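Hatice Sezer and Ertuğrul Kaplan
Design and Technology project, final report
Sep 6, 2026

## 1. Why we picked this subject

Our project looks at how the town clock in Clakow kept time before it was switched to electric power. The old movement is stored at the Callia museum, and we were allowed to read the repair book that goes with it. The book has 88 entries, most of them one line long.

## 2. How gears set the speed

A clock needs one wheel to turn slowly and another to turn fast. When a small gear drives a large one, the large one turns more slowly but with more force. The number of teeth decides the ratio, so a worn tooth is a serious fault.

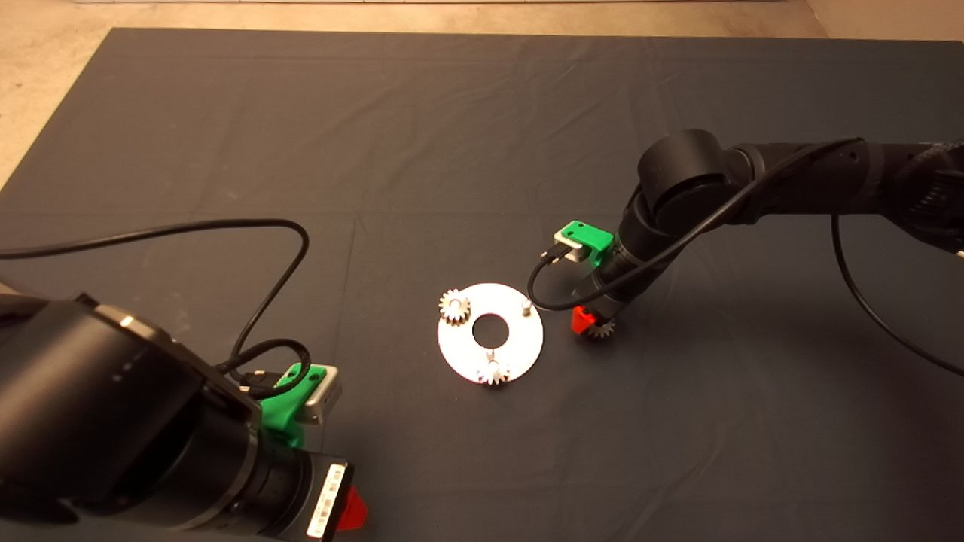 *Fig. 1. Two small spur gears on a white disc with a center hole.*

## 3. What the repair book shows

Seven entries mention broken teeth. The rest are mostly about oil, the bell rope and cold weather. In winter the clock ran slow - the keeper, a man named Gündoğdu, wrote this down every year and reset the hands by hand.

## 4. Problems

Some pages were hard to read and we left those entries out of our table. We also planned to visit the tower in August, but it was closed for roof work. Ertuğrul wrote section 2 and Hatice wrote section 3.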